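Wer zweimal bei Rot fährt, sollte noch einmal zur Prüfung

Seit ich in Zirkdale wohne, gehe ich jeden Morgen zu Fuß über die Kreuzung an der Brücke, und ich gehe gern, auch bei Nieselregen. Was ich dort weniger mag, ist das Gas, das manche Autofahrer geben, sobald die Ampel auf Gelb springt. Man kennt die Wagen mit der Zeit. Es sind oft dieselben, und sie bekommen jedes Mal dasselbe: einen Brief, einen Betrag, eine Überweisung. Danach ist die Sache aus der Welt, jedenfalls für den, der das Geld hat.

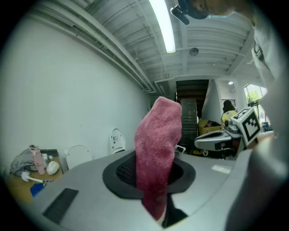
Unser Bußgeldsystem behandelt einen gefährlichen Fahrfehler wie eine Rechnung vom Klempner, und das halte ich, bei aller Liebe zur Verwaltung, für falsch. Ein Betrag, der die Rentnerin aus der Nachbarstraße einen Monat lang drückt, fällt dem Geschäftsmann im großen Wagen gar nicht auf. Es ist ein bisschen so, als stopfte man ein rosa Mikrofasertuch in eine runde Öffnung und erklärte das Loch damit für repariert - das Tuch steckt schön fest, oben schaut noch ein Zipfel heraus, und das Loch ist trotzdem da. Mir wäre etwas anderes lieber: Wer innerhalb eines Jahres 2 Rotlichtverstöße begeht, legt die praktische Fahrprüfung noch einmal ab, auf eigene Kosten und ohne Ausnahme für Vielfahrer.

Afaf Nseir, die in Arlow seit Langem Fahrschüler ausbildet und mit der ich im März bei einer Kanne Tee sehr ausführlich darüber gesprochen habe, findet den Vorschlag eher zu milde. Sie würde gleich 20 Übungsstunden davorsetzen. So weit möchte ich nicht gehen, schon weil die Fahrschulen auf dem Land das kaum leisten könnten, aber in der Sache hat sie mich doch nachdenklich gemacht. Viele von uns haben vor Jahrzehnten eine Prüfung bestanden und seither kein einziges Mal mehr jemanden neben sich sitzen gehabt, der freundlich sagt: Da hätten Sie bremsen müssen.

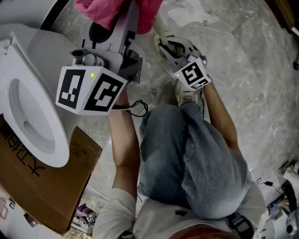

Übung mit beiden Händen, von oben gesehen.

Natürlich kenne ich den Einwand, dass mancher auf das Auto angewiesen ist, und ich nehme ihn ernst. Zwischen Arlow und Briruvier fährt abends kein Bus mehr, und wer dort Schichtdienst hat, kann den Führerschein nicht einfach in die Schublade legen. Deshalb soll ihn auch niemand sofort verlieren. Man bekäme eine Frist, man meldete sich an, man führe vor. Wer es kann, behält alles, was er hat - und wer es nicht kann, den möchte ich, Bus hin oder her, vorläufig lieber nicht an meiner Kreuzung treffen.

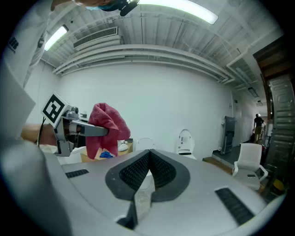
Was der Kreistag jetzt tun könnte

Das Gesetz schreibt er nicht, das weiß ich wohl. Aber er kann eine Empfehlung ans Land schicken, und er kann die Blitzer dort aufstellen, wo Schulkinder gehen, zuallererst an unserer Brücke. Ich werde ihm das auch noch selbst schreiben, vermutlich wieder viel zu lang, und freue mich über jeden, der mit unterschreibt.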